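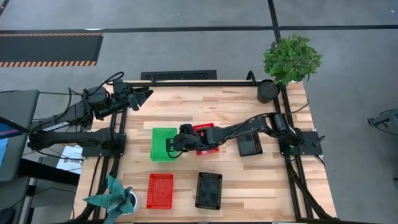

Apr 26, 2022

My backup drive filled up again, and this time I decided to find out why before running out and buying a bigger one. I've got a Mac mini that sits on a shelf in the hallway and does nothing all day except hold files for the rest of the house, and every night it copies itself to an external drive. Or it did, until the little warning popped up telling me there was no room left. The drive is 2 TB. I own maybe a third of that in stuff I'd be sad to lose, so something was off.

First thing I did was what everybody does, open the drive and get info on folders one at a time. Don't bother! It takes forever and Finder sits there saying "calculating size" until you've forgotten what you were looking for. Open Terminal instead and type this, with the name of your own drive in it:

du -sh /Volumes/Steinbach/*

(Yes, my drive is called Steinbach. All my drives are named after towns I've been lost in.) You get one line per folder with the size in front, in units a person can read. If you want them in order, add a space and then | sort -h at the end, and the biggest ones land at the bottom, right above your cursor where you can see them. If your Mac is an old one, sort may not know about the -h part, in which case use du -sm and sort -n and read everything in megabytes.

Mine finished while I was making coffee, and there it was on the last line: 745 GB in a folder named "old laptop OLD." I had no memory of making it. Inside was a complete copy of my previous laptop, and inside that was a complete copy of the laptop before, and they both had the same photo library in them. Plus the same library was in its proper place on the mini. So that's 3 copies of every blurry picture of my sister's dog, all carefully backed up every night.

Now, please don't do what I nearly did and throw the whole thing in the Trash. I wrote to Loïc Hervieu, who some of you will remember from the router piece, and he told me to compare the folders before touching anything. You can do that in Terminal too:

diff -rq folder1 folder2

Put a real folder in each spot (you can drag them into the window so you don't have to type the path, which is my favorite Mac trick ever). It prints the files that differ and the ones that are only in one place. If it prints nothing at all, the two folders match. It's slow on big folders, so start it before bed. One thing to know: a Photos library is really a folder in disguise, full of thumbnails and database files that change whenever you open it, so you'll see differences there that don't mean much. Look at the originals folder inside it and ignore the rest.

In my case I found 60 files that lived only in the old copy. Mostly scanned letters, and one spreadsheet of car expenses I'd been missing since forever. I moved those over, let the nightly backup run on a spare drive, opened a handful of files from it to make sure they weren't junk, and only then deleted the monster folder. Emptying the Trash took most of an evening. Let it run, and keep the machine from going to sleep while it does. Typing caffeinate in Terminal will keep it up, and Control-C stops it when you're done.

A couple of you asked last time about keeping old snapshots under control. If you're on Time Machine, it throws out the oldest ones for you once the disk fills up, so a full disk there is usually nothing to panic over. My setup is a plain copy script, and it never throws out anything, ever, so that one's on me. I've added a reminder to run the du line on the first of each month.

Sieglinde Baumgart wrote in to ask if the same commands work on her Linux box, and they do, though her drives will be under /media or /mnt instead of /Volumes. She also wants to know how I label my cables. Badly, Sieglinde. Next issue I'll have a go at getting the hallway mini to email me when a drive gets close to full. I've got half of it working and it currently emails me every minute.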